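Right, I've been promising this one for weeks. I've spent most of the month making my desktop PC quiet, and I'm so pleased with how it's gone that you're all getting a thread about it. Fans, curves, cases, dust, the lot.

Where I started: a mid-tower case with a mesh front, a six-core processor, a tower cooler with one fan, a mid-range graphics card and three case fans that came with the case. Perfectly good machine. It also sounded like a hairdryer in the next room every time I opened a browser tab.

The first thing I learned is that the noise that drives you mad usually isn't the loudest noise. It's the one that changes. A steady hum fades into the background after ten minutes. A fan that surges up, drops back and surges up again will have you staring at the case all evening.

And that surging comes from the fan curve! Modern processors jump in temperature for a second or two whenever you do anything at all. Open a folder, up it goes. If your fans follow every jump, they never settle.

So go into the BIOS before you buy a single thing. Look for a setting called step-up time, or fan smoothing, or hysteresis (every board maker has its own word for it). Set it as long as it'll let you. Mine went to 5 seconds and the difference was ridiculous. Free, and done before my tea was ready.

Next, flatten the bottom of the curve. I now have all my case fans at one fixed speed right up until the processor reaches 74 degrees. In normal desktop use it never gets near that, so the fans never change speed. Lovely.

Noreen Janjua put me on to the next trick, and I owe her a pint for it. Tie your case fans to the graphics card temperature, and leave the processor out of it completely. In games it's the card that's dumping most of the heat into the case, and its temperature moves slowly, so the fans ramp up gently too.

Most boards can't do that from the BIOS, so you'll need a bit of software. I use a little free program called Resomero. It looks like it was designed on the back of an envelope but it's tiny, starts with Windows and has never once forgotten my settings.
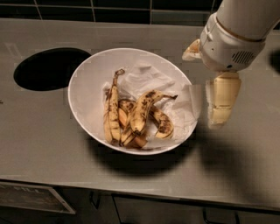 Zodik Quiet PC Club

Now for fans. I did swap mine in the end, for three Wustus 140 mm ones, and yes, I think they were worth it. But do the curve first and live with it for a week. You might find you don't want to spend the money any more.

Bigger is better if your case has room. A 140 mm fan shifts the same air as a 120 mm one at a lower speed, and the sound it makes is lower too – more of a soft whoosh than a whine. Check the mounting holes before ordering. I say this as someone who has sent fans back.

Two fans in at the front and one out at the back is still a brilliant layout for nearly everyone. I tried adding a pair in the top as well. Temperatures moved by a degree, noise went up, out they came again.

Henrik Meinecke tested the same thing in his Petersen case and got a different answer, so I'm not going to be dogmatic. His has a solid glass front and it gasps for air. With a case like that, the top fans really do help.

Graphics card people, this next bit is the best part of the whole thread. Undervolt it! You're giving the chip a bit less voltage at the same speed, so it makes less heat, so its fans turn slower. I lost nothing I could notice in games.

Go down in small steps, play something demanding for half an hour after each one, and when it crashes, go back up two steps. A crash while you're testing just means a restart. Write your numbers down somewhere that isn't on the PC.

Mine draws 29 watts less under load than it did out of the box. Same frame rate, same settings, and the card's fans have gone from the thing I noticed first to a thing I have to listen for.

Coil whine, since Esther Langat asked in the replies to the last thread: that's the high, scratchy buzz that changes when you move the mouse or load a menu. Fan settings won't touch it. Capping your frame rate often will. I cap mine just under what the monitor can show.

Dust! Please clean your filters. I pulled mine off the front and it came away like felt. Rinse, leave it until it's bone dry, put it back. Hold the fan blades still if you're using compressed air, as spinning them up that way isn't kind to the bearings.

Cheap things that helped more than I expected: moving the case off the desk and onto the floor, a square of thick carpet underneath it, and tightening one side panel screw that had been buzzing since I built the thing.

Expensive thing that didn't help: sound-deadening foam. It muffled the hiss a bit and made everything warmer, so the fans sped up and gave me the noise back. Dörte Hagedorn swears by hers, but she has hard drives in there, and I can believe it's good for those.

Speaking of which, if you've still got a spinning drive in your main PC, it may well be the loudest part left once the fans are sorted. Mine lives in a box in the hall cupboard now, on the network. Best seat in the house for it.

Total time spent was a few evenings, and if I'd only had 20 minutes I'd have done the BIOS smoothing and the flat curve and nothing else. Start there and tell me how you get on, I love hearing about these.

Stamatia Stamatopoulos is doing the same job on a tiny shoebox-sized build, where none of my advice about big fans is any use at all. She's hoping to post her results in May and I can't wait to read them.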